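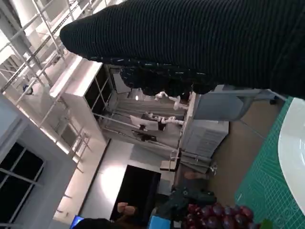 Does the starch paste need to rest overnight before it goes on the spine?

An overnight rest helps with the lumps, but a batch sieved the same day held just as well on the test strips.

Paste notes, Dec 17, 2024

Picked up again from the May batches. The complaint then was paste drying too stiff on the spine linings, so the books cracked when opened flat. I wanted to see if that was the cook or the paper. Same starch as before (Drikow, the opened bag, kept in the tin).

Batch A: cooked straight through on the low ring, stirring the whole time. Went from milky to clear quickly and caught a little on the bottom. I didn't scrape that part in.

Batch B: starch soaked in cold water first, then cooked on the same ring. 200 g of water in each. B took longer to turn and came out smoother. Pot plus paste read 319 g at the end for B. Forgot to weigh A before I sieved it, so there is no comparison on water loss. Do that next time.

Both sieved twice. A left a fair amount in the mesh, B hardly any. Thinned with cold water until it dropped off the brush in a slow sheet. I'd like a better way to write that down. The Clekis brush is shedding again and I was picking hairs out of batch A until lunch.

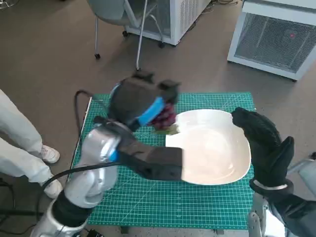
Test strips

Cut five strips per batch from the Fimance lining paper, grain running the long way, plus the same again across the grain. Pasted out, left to relax, laid onto scrap book cloth and rubbed down through silicone paper. Boards on top, then into the Fontana press with light pressure.

The cross-grain strips stretched more than I allowed for. Two of them cockled before I got them down and I threw those out and cut replacements. The long-grain strips lay flat. I marked everything in pencil on the back of the cloth this time. In May I wrote on the paper side and the paste lifted it.

First look when they came out of the press: A is stiffer in the hand. Bending it over the bone folder gives a faint crackle along the fold, and the surface has a slight shine where the paste was thick.

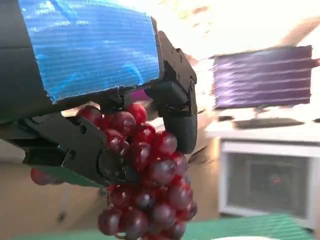

B bends without the crackle, and the paper stayed down at the corners. I peeled one strip of each. Both tore in the paper and left the paste line alone, so strength is fine either way and the difference is only in how it flexes. That points to the cook, though A was also brushed on heavier. I need to repeat it with the same coat on both before I change the recipe card.

Leftovers are in jars in the fridge, labeled A and B. Please don't use A for repairs. If B smells sour or goes watery, throw it out and write the day on the lid sheet.

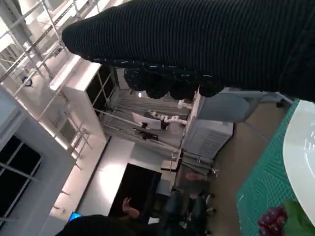
White plate on the cutting mat.

To do:
Weigh both pots before sieving.
Replace the Clekis brush or trim it back.
Try B on a real spine, the gray ledger dummy first.
Order more lining paper, long grain only.
Wash the sieve properly, there is dried paste in the rim from last time.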